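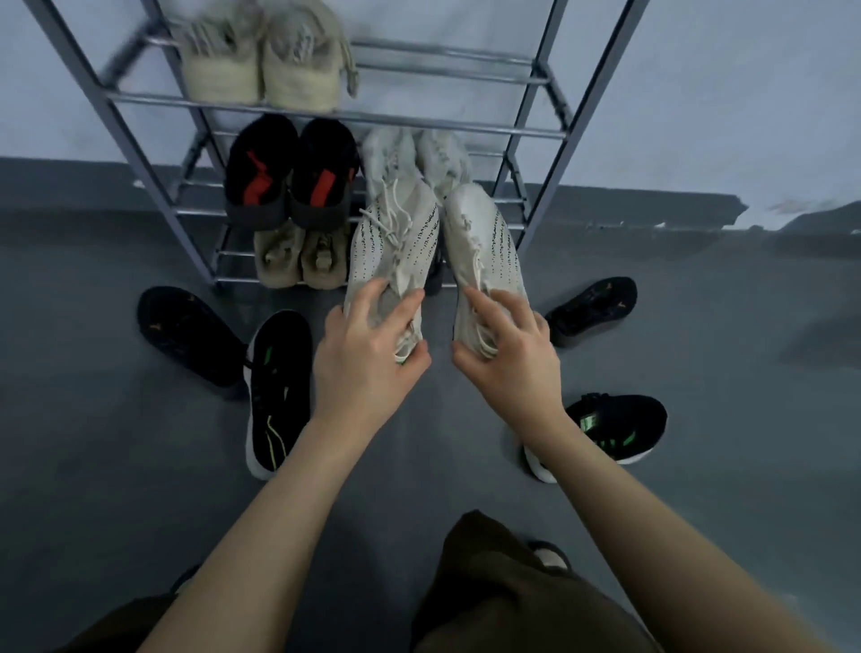 Ticket 1430: Entry shoe rack, shoes slipping through rails and rack leaning

Status: Resolved, monitoring
Category: Furnishings / Entry and storage
Location: Brastmont, ground floor entry
Item: Metal shoe rack, three tiers, chrome finish
Opened: November 15, 2021
Priority: Low

Reported problem

Rack in the entry does not hold shoes reliably. Small or narrow-soled pairs slide backward and drop heel-first between the bars. The whole rack also leans to the left when the upper tier is loaded, and the middle tier shifts when a pair is pulled out. Users have stopped putting shoes back and are leaving them on the floor in front of the rack. Two trip reports since June, neither with injury.

Requester asks for either a repair or a replacement. Requester prefers a repair. The rack fits the wall and the replacement quoted by Karnby is wider than the available space.

Environment

Wall: painted, pale gray, no baseboard heater behind the rack.
Floor: smooth, dark gray, hard surface. No mat under the rack at time of report.
Rack: horizontal bars running the length of each tier, angled side posts, push-fit joints with one set screw per joint. No maker's label found on the posts or under the bars.
Load at time of report: mostly knit sneakers with thick soles, plus several black pairs. No boots.

Log

Entry 1

Checked the floor with a 30-inch level. Floor is flat along the wall and falls slightly toward the door. The fall is too small to explain the lean. Ruled out floor as primary cause.

Entry 2

Unloaded all tiers. Rack stands straight when empty. Put shoes back one tier at a time, bottom first.

Bottom tier loaded: no lean.
Bottom and middle loaded: no lean, slight side-to-side play.
All three loaded: lean to the left, visible against the wall.

Repeated with the load order reversed (top first). Lean appears as soon as the top tier is loaded and does not get worse when the lower tiers are filled. Fault is in the upper joints or in the posts above the middle tier.

Entry 3

Inspected set screws. Upper left front screw missing. Upper left rear screw present but backed out far enough to turn by hand. Upper right pair tight. Middle tier: both left screws loose. Bottom tier: all tight.

Tightened what was there. Rack still has play at the upper left front joint, as expected with no screw in it. Taped the joint as a temporary measure and told the requester to keep the top tier to one light pair until the part arrives.

Entry 4

Asked Karnby for a single set screw. Karnby does not sell screws individually and offered a complete hardware bag. Asked Flosbridge for the same. Flosbridge had a compatible bag in stock, part number ending 205. Ordered one.

Note for anyone repeating this: the thread is metric. An inch screw of nearly the same size will start and then bind after two turns. Do not force it. The post wall is thin and the thread will strip.

Entry 5

Hardware bag received. Bag contains 6 screws and one hex key. Installed one new screw at upper left front and replaced the upper left rear screw, where the head was worn. Replaced both middle left screws with new ones at the same time. Remaining two screws bagged and tied to the back of the left post.

Load test repeated. No lean with all tiers full. Side-to-side play on the middle tier is gone.

Entry 6

Second part of the complaint: shoes dropping between the bars. Not fixed by the screws. Spacing between bars is wider at the rear of each tier than at the front. A thick, ribbed sole bridges the gap without trouble. A thin flat sole placed too far back will tip into it.

Options considered:

Option A: Clip-on mesh shelf liner. Rejected. Traps grit, has to come off for cleaning, and the requester does not want it.

Option B: Add one extra bar per tier. Rejected. No matching bar available from either supplier, and the posts would need drilling.

Option C: Rotate the tiers so the narrow gap is at the rear. Not possible on this rack. The end caps are handed.

Option D: Change how the shoes are placed. Accepted, see Entry 7.

Entry 7

Removed everything again, wiped the bars with a damp cloth and dried them. Sorted the shoes by sole before reloading.

Thick soles can go on any tier. They can be pushed back until they touch the rear rail.
Thin or narrow soles go on the bottom tier only, with the heel on the front bar.
Pairs go side by side, touching, so that each shoe keeps the other from twisting.
Laces tucked inside the shoe before it goes on the rack. A loose lace hanging below the tier catches on whatever is taken out underneath, which accounts for at least part of the "tier shifts when a pair is pulled out" complaint.

Toe direction makes no difference to stability on the thick-soled pairs. Tested both ways. On the thin-soled pairs toes to the wall is slightly better, as the wider part of the sole ends up over the wider gap.

Entry 8

Requester reports that the middle tier is too tight for three adult pairs. Confirmed. Two pairs fit with room for a hand on one side. A third pair can be pushed in but presses the outer shoes against the posts, and pulling the center pair then drags its neighbors forward onto the floor.

Limit for the middle tier set at two pairs. Same limit for the top tier. The bottom tier is slightly wider because of the angle of the side posts and takes three if one of them is narrow.

Overflow goes to the closet, not to the floor in front of the rack.

Entry 9

Floor contact. Rear feet have rubber caps. Front left foot cap has worn through and the metal is touching the floor. No scratch yet, but there is a gray mark that wipes off. Replaced the cap with one from the general stock. Stock caps are black and the originals are clear. Requester has no objection.

Checked whether the rack slides when a pair is pulled from the top tier. It moved forward slightly on the old cap. No movement on the new one.

Entry 10

Requester asked whether the rack should be fixed to the wall. At this height and load it does not need it, provided the screws stay tight. If children start using the entry, reopen the ticket and fit a wall strap on the left post. Leone carries a strap with a flat bracket that fits behind the post. Leone's standard strap does not; the bracket is too deep and pushes the rack away from the wall.

Entry 11

Return visit. Rack loaded to the limits in Entry 8. No lean. All screws tight except middle left rear, which took about a quarter turn. Added a drop of medium thread locker to that screw and to the two upper left screws. Do not use the permanent grade. The rack has to come apart to go through the inner door.

One pair found on the top tier with the laces hanging over the side. Tucked them in.

Root cause

Lean: missing set screw at upper left front, combined with a loose screw at upper left rear.
Middle tier movement: two loose set screws, made worse by snagged laces and by three pairs on a tier that fits two.
Shoes falling through: bar spacing. Design of the rack, not a defect.
Rack sliding: worn foot cap, front left.

Resolution

Screws replaced and locked. Foot cap replaced. Shoes re-sorted by sole thickness. Pair limits set per tier.

Instructions for users

1. Pick up both shoes of a pair together, one in each hand, by the heel end.
2. Tuck the laces in.
3. Tilt the toes up a little, set the front of the sole on the bars and slide back. Lower the heel last.
4. Thin soles on the bottom tier.
5. If there is no space on the correct tier, use the closet.
6. Do not lift the rack by the top bars to sweep under it. Empty the top tier and lift by the side posts.

Cleaning

Damp cloth, then dry cloth. No abrasive pads on the chrome. Grit collects at the joint where the bottom rear bar meets the post and needs a soft brush. Sweep the floor in front before reloading so the grit does not go straight back up with the soles.

Parts used

Set screws, metric, from Flosbridge bag: four
Foot cap, black: one
Thread locker, medium: three drops

Open items

Check the screws again in June. If the middle left rear has loosened despite the thread locker, the post thread is worn and the post should be replaced.

Replacement rack from Karnby: quote kept on file, no action.

Requester wants to know if a low bench would fit between the rack and the door. Separate ticket, needs measurements with the door fully open.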